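Help > Hats and Headwear > Caring for Baseball Caps: Common Questions

Caring for Baseball Caps: Common Questions

This page covers cleaning, drying, shaping and storing caps, including the soft unstructured ones and the stiffer kind with a backed front. It applies to caps bought from Sobczak and to most others. If the label inside your cap says something different from what you read on this page, follow the label.

How often should I wash a cap?

Less often than a shirt. A cap worn on weekends can go most of a season on brushing and spot cleaning. A cap worn every day for work or exercise needs a proper wash about once a month in warm weather. The sweatband tells you when. If it feels stiff or has a white line along it, the cap is due.

Can I put it in the washing machine?

We don't recommend it. The drum bends the brim and twists the crown, and older caps may have a cardboard brim that falls apart once it's soaked. Hand washing takes ten minutes of work and the cap keeps its shape.

How do I know if the brim is cardboard or plastic?

Tap it with a fingernail. Cardboard makes a hollow, papery sound and plastic makes a sharper one. If you flex the brim gently and it springs back, it's most likely plastic. If you can't tell, treat it as cardboard and keep water off it. Spot clean only.

How do I wash a cap by hand?

Fill a basin or a clean sink with cool water. Add a teaspoon of mild laundry detergent and swish it until it dissolves. Test a hidden spot inside the crown with a damp white cloth first. If color comes off on the cloth, stop and spot clean instead.

Put the cap in and let it sit for 40 minutes. Work the sweatband with a soft toothbrush, then the seams, then the rest of the crown with your fingers. Rinse under cool running water until the water is clear. Press the water out with a towel. Don't wring it.

What about the button on top?

The covered button collects dust where it meets the fabric, and so do the seams that run up to it. Go around it with a dry toothbrush before the cap gets wet. Dust that gets wet first turns to a paste in the stitching and takes much longer to get out. Don't pull at the button or try to lift its edge. On many caps it is only a fabric-covered cap pressed onto a short post, and once it loosens it rarely stays on for long.

My black cap shows every bit of lint. What works?

Black fabric with a matte, slightly fuzzy finish holds on to lint more than a smooth weave does. Use a lint roller and work from the button down toward the edge, one panel at a time, following the direction of the seams. A strip of packing tape wrapped around your hand with the sticky side out does the same job.

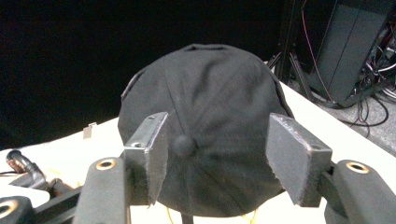
For hair and lint that have worked into the surface, dampen a kitchen sponge, squeeze it nearly dry and wipe in one direction. Let the cap dry and go over it again with the roller. Avoid stiff brushes on soft fabric. They raise the nap and the cap looks older than it is.

Wash dark caps on their own. A white towel in the same basin will leave lint all over them.

My black cap has turned brownish. Can I get the color back?

Sometimes. Browning on top usually comes from the sun, and washing won't change it. A fabric dye made for cotton can bring a cotton cap back close to black, but polyester needs a different dye and high heat, which is hard on the brim. The thread is often polyester even when the cap is cotton, so the stitching may stay the color it was.

If the brown is only near the sweatband, it may be sweat and skin oil. Try the hand wash above before you think about dye.

How do I remove sweat stains?

Mix one tablespoon of baking soda with enough cool water to make a paste. Spread it on the stain, leave it for 40 minutes, scrub lightly with a toothbrush and rinse well. On black fabric, rinse twice. Any paste left in the seams dries white. Don't use chlorine bleach on any cap. White vinegar is fine on most cotton, mixed one part vinegar to 4 parts water, but test it first and never mix it with bleach.

How should I dry it?

In the air, away from direct sun, over something with the right shape. A small bowl, a round food container or a rolled hand towel all work. Set the cap over it so the crown is supported and the sweatband isn't folded under. Leave it overnight. Don't use a clothes dryer and don't put the cap on a radiator.

If you're in a hurry, a fan is better than a hair dryer.

The crown is creased. How do I get the creases out?

Soft caps crease whenever they are squeezed or packed flat. Most creases will come out with a little steam. Hold the cap over a steaming kettle, far enough away that your hand is comfortable, for a few seconds at a time. Smooth the panel from the inside with your fingers, then set the cap over a bowl until it cools.

A deep fold across a seam may take two or three tries. If the cap has a stiff backing behind the front panels and that backing has cracked, steam will soften the line but it won't go away entirely.

Can I iron it?

Only the soft panels, on low heat, with a damp cloth between the iron and the fabric. Put a folded towel inside the crown to press against. Keep the iron off the brim, the button, any embroidery and any plastic parts.

Where is the best place to do all this?

The washing part belongs at a sink. For brushing, steaming and shaping, use a table with a clear space big enough to turn the cap around without catching it on anything. A light-colored surface helps with dark caps, as you can see what has come off. Wipe the table first and let it dry. Crumbs and dust go straight onto the fabric.

If the table is wood, put a towel down before you set a wet cap on it. Water left under a cap for an evening can leave a ring, and some dark dyes will bleed into bare or lightly finished wood. A ring that is still fresh can often be wiped away with a soft dry cloth. One that has been there for a week probably needs more than that.
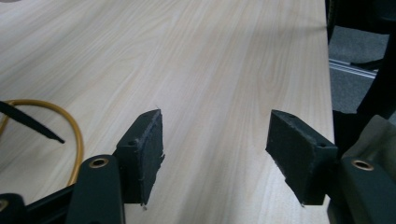 Terence Pilkington wrote to us that he stopped using the table altogether after a navy cap left a blue half circle on it. He now shapes his caps on an upturned mixing bowl in the bathtub and says the only drawback is having to move them before anyone can take a shower. He also asked whether the blue mark would come out of the wood. We told him to try a little dish soap on a damp cloth, and after that to ask someone who refinishes furniture.

How should I store caps I'm not wearing?

Keep them out of the sun and don't stack anything heavy on top. A shelf is better than a hook. Hooks push a point into the crown, and in a soft cap you'll see it from the front. If you have several of the same kind, nest them one inside the next, with the brims all facing the same way. Don't push the back of the crown in on itself to save space. It's a common way to store them and it leaves a crease along the side panels.

For long storage, put crumpled tissue in the crown and use a box with a lid. Avoid sealed plastic bags unless you're certain the cap is fully dry.

How do I pack a cap in a suitcase?

Fill the crown with socks or underwear and place the cap right side up near the middle of the case, with soft clothes around the brim. Put it in last. Shoes go at the other end.

The strap at the back is worn out. Can it be replaced?

A fabric strap with a buckle or a hook-and-loop closure can be unpicked and replaced by most alteration shops. Plastic snap straps are harder, as they're sewn in under the sweatband tape. Ask for a price before you leave the cap. For an ordinary cap the repair may cost more than a new one.

Is there anything I should never do?

Don't use a dishwasher. The suggestion comes up often, but the water is too hot, the detergent can strip color and the racks press dents into the brim. Don't soak a wool cap in warm water either. It will shrink, and there isn't a reliable way to stretch it back.

Last updated May 10, 2024

Related questions
Washing wool and knit hats
How to measure your head for a fitted cap
Getting candle wax out of cotton
Removing water rings from a wooden table
Choosing a lint roller or fabric brush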